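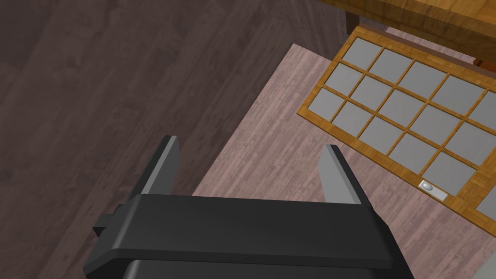 Will anyone at the Fetley shop lose their job when the panel-handling arm comes in?

The sixteen people on the floor today will all still be there when the arm is running, and that has been written into the agreement with Ocampo from the start. What will change is what some of them do between the morning start and lunch, and I'd like to spend most of this report on that, as it was the part your program officer asked after most kindly in the spring.

First, where we are. The arm itself has not been delivered. All our work since the last report has been in simulation, using the Pusura software, where we rehearse picking up framed panels from the floor and from the low benches before we let anything heavy near real glass. We have now logged 3,407 practice lifts. The ones from the bench are coming along nicely. The ones from floor level are slower going, mostly on account of the latch side, where the fingers have less rail to hold and tend to come in at a poor angle. Kevin Rivadeneyra has rewritten that approach twice and is partway through a third version, and I have stopped asking him on Fridays how it went.

Now the people. The shop moves about 390 panels in an ordinary week, and nearly all of them get lifted by hand at least once more than they should. Sore backs and shoulders are the complaint I hear most, and it's the older hands, the ones who know the joinery best, who feel it. Under the current plan five of the lifting stations will be turned over to inspection and repair, work we have been sending out to Fleltholm and waiting on. Lefteris Stergiou has been running the evening sessions where staff sit with the simulator and try to break it, and they have been wonderfully good at that. One of the finishers pointed out that our virtual panels always lay perfectly flat – ours on the floor never do, with the offcuts and strapping that end up under them – and so the practice floor has been made a good deal messier as a result.

Not everyone is happy. Two of the crew feel the retraining hours were scheduled around the machine and took no notice of school pickup, and they were right. We have moved one session to a Saturday with overtime pay and will see how that goes. There is also some worry about who gets blamed when a panel is cracked. We owe them a proper written answer and I don't have it yet.

Spending is close to budget. The training line is a little over, the travel line well under, and with your permission I would like to shift the difference. We hope to have the arm on site in September, behind its guarding, lifting empty frames only for the first while.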